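Applying for a Seasonal Camp Counselor Job

Applications for Camp Aguiar are made online. Set aside one sitting, as the form does not save drafts.

1. Create an account on the Narkura staffing site and choose "Counselor, residential."
2. Enter two references. Relatives are not accepted.
3. List the activities you can lead. Give the age group and the longest session you have run for each. "Crafts" alone is too broad; write "beading" or "paper folding." 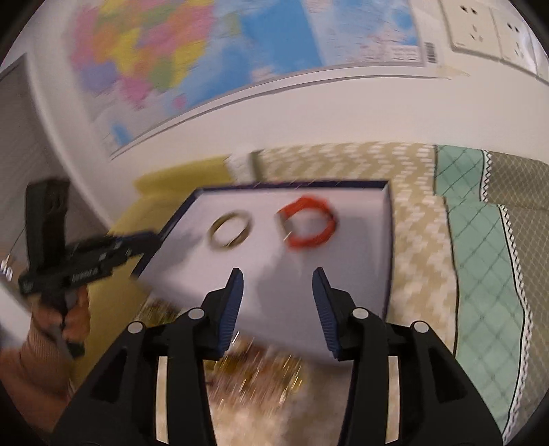
Two rings in a shallow tray.

4. Upload certificates as PDF files. First aid must be valid through the end of August.
5. Submit the form and write down the reference number. Quote it in all email.

Interviews are held by video and last 47 minutes or less in most cases; Anselmo Honorato books the slots.
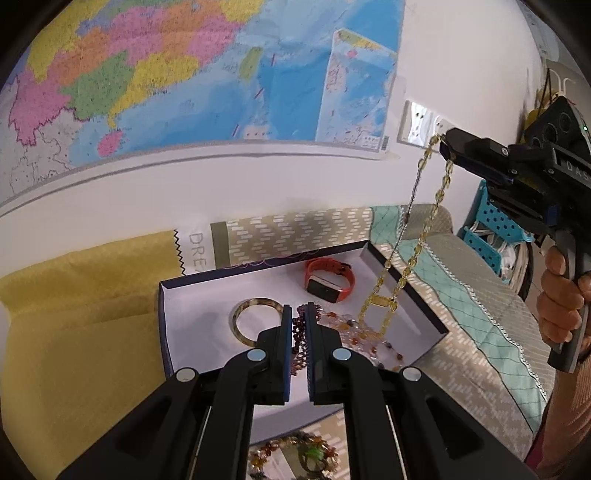

Have your certificates and reference number open before the call starts. You will be asked to plan one rainy-day activity for a group of seven. An offer stays open for four days, after which the place goes to the next applicant. Travel forms are sent separately once you accept.

Last updated 28 May 2022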